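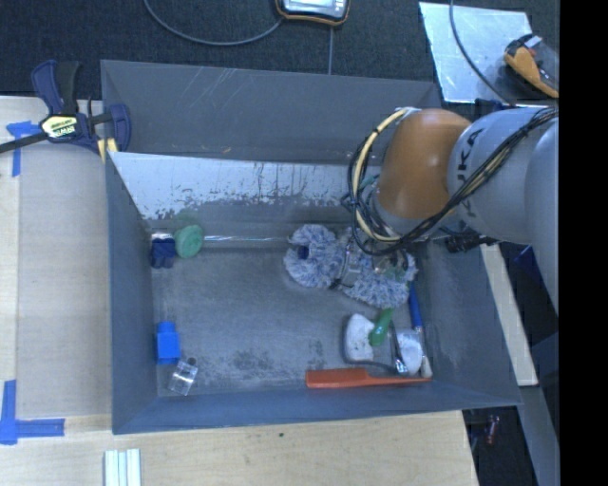
Who gets to declare war in the United States?

Congress does. Article I, Section 8 of the Constitution says so in plain words, and it says so only once, which may explain how so many people have missed it. The president commands the armed forces after Congress has sent them somewhere. The people who wrote the thing had recently finished with a king and were not shopping for another.

When did Congress last declare one?

In 1942, against Bulgaria, Hungary and Romania. If you have the impression that some shooting has gone on in the years between, you are a careful reader of newspapers.

So what was all the rest of it?

Police actions, interventions, advisory missions, no-fly zones, kinetic activity, and authorizations for the use of military force. We keep a list of the terms and add to it when a new press secretary arrives. The people underneath tend to use the older word.

Isn't an authorization the same as a declaration?

Supporters say it does the same job with less ceremony. Our complaint is with how long they last. The one passed in September 2001 was aimed at those responsible for the attacks that month. It has since been stretched to cover groups that did not exist at the time, in countries that were not mentioned in the debate. A carton of milk comes with a firmer expiration date.

What about the War Powers Resolution?

Passed in 1973 over a veto. It tells the president to report to Congress within 48 hours of sending forces into hostilities, and to bring them home after 60 days unless Congress agrees to the adventure, with up to 30 more days to get them out safely. Presidents of both parties have sent the reports while hinting that they were only being polite. Much depends on the word "hostilities," and there are lawyers in Washington who can look at a bombing campaign and fail to find any.

Can the president act at all without a vote?

To repel a sudden attack, yes. The delegates in Philadelphia talked about this and changed "make war" to "declare war" partly to leave that room. We have no quarrel with a president who shoots back. Our quarrel is with the idea that anything happening anywhere is an attack on Ohio.

Are you pacifists?

Some of us are. Tyyne Leinonen is, and will tell you about it at length. Osvaldo Negri spent years in uniform and isn't. They have co-written 2 of our pamphlets and disagree about nearly everything outside them.

Which party are you with?

Neither. Our mail gets angrier from one side or the other depending on who lives in the White House, and the arguments are the same with the names swapped. Rebecca Sartori answers both kinds from the same template.

My representative says a vote would "tie the commander's hands." What do I say back?

Ask which hands, and to what. Then ask how your representative would have voted. This second question is the one they don't care for. A member who never votes on a war can be for it if it goes well and gravely concerned if it doesn't, and that's a comfortable arrangement for everybody with an office on the Hill.

Does writing to them do any good?

More than you'd think and less than we'd like. A short letter in your own words gets read by a staffer. The Casmont chapter once delivered 1,000 identical postcards and got back one form letter thanking them for their interest in highway funding. Write your own.

Can I reprint your pamphlets?

Please do, whole and with our name on them. The Skultham chapter prints theirs on yellow paper, for which we accept no responsibility. For larger files, ask Volkan Kılıçarslan.

How do I start a chapter?

You need 2 people and somewhere to sit. Write to Concetta Lombardi with your town and a mailing address, and she'll send the starter packet. Please put "chapter" in the subject line or it goes in with the highway funding.

Last updated December 29, 2019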